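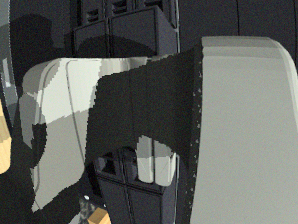 Chapter 4
What Old Maps Leave Out

Anyone who handles old maps for a living hears the same praise over and over. The map is beautiful, it is full of detail, it must be accurate. The first two claims can be checked by looking. The third usually can't, and most people who make it have never tried.

This chapter is about road maps and county maps made for sale, the kind a traveler could fold into a coat. It asks how much of what they show was ever measured. The answer varies from sheet to sheet, but a careful reader should start from a low guess and be talked up.

4.1 The trouble with "newly surveyed"

Map sellers liked the words "from an actual survey," and they used them freely. A real survey of a county took years, a crew, good instruments, and a patron willing to pay before a single copy was sold. Copying an older plate took a few weeks. When a title promises a new survey and the price was low, suspect the title.

Take the county map of Brondlow, which we will use throughout the chapter. Its index lists 2,733 place names, and dealers have long pointed to that number as proof of care. It proves that somebody had a long list. Set beside the earlier map sold by the Fesiston press, the Brondlow sheet repeats 48 spellings found in no parish record. Surveyors walking the ground and asking local people would hardly have hit on the same odd spellings that many times. An engraver with the Fesiston map on the bench would have done it without trying.

A shared mistake is the best evidence of copying we have. Two maps that agree on where a river bends may both be right. Two maps that put the same village on the wrong bank have a common parent, or one is the parent of the other.

4.2 Roads that were only planned

Publishers wanted their maps to look current, so they engraved turnpikes and canals while the money was still being raised. The Festier canal appears on the Brondlow map as a firm double line, 13 miles long, with locks. It was never dug. A buyer would have had no way to tell it from the working canal to the north, and neither would a historian who relied on this one sheet.

The opposite fault is harder to spot. Plates were expensive and were kept in use for decades, with a fresh date cut into the title each time. Greenwood, a hamlet on the eastern edge of the county, is shown with its old ford long after the bridge was built. Some writers have used the ford to argue that the bridge must be later than the town accounts say. The accounts deserve more trust than a plate that may have gone 80 years with few changes outside its title.

4.3 Dating a sheet

The date in the title tells you when the publisher wanted the map to look new. Treat it as one piece of evidence among several, and a weak one. Paper, watermarks, the publisher's street address, and the latest feature on the map that was really built will all narrow the range. Color is a poor guide. Much of it was added long after printing, some of it to please modern buyers.

Before you go on

Choose any printed county map you can study at full size, along with one earlier map of the same area. Write down every spelling, river bend, and road junction where both differ from a modern map. Keep the list, as you will need it for the work on family trees of maps in section 4.4.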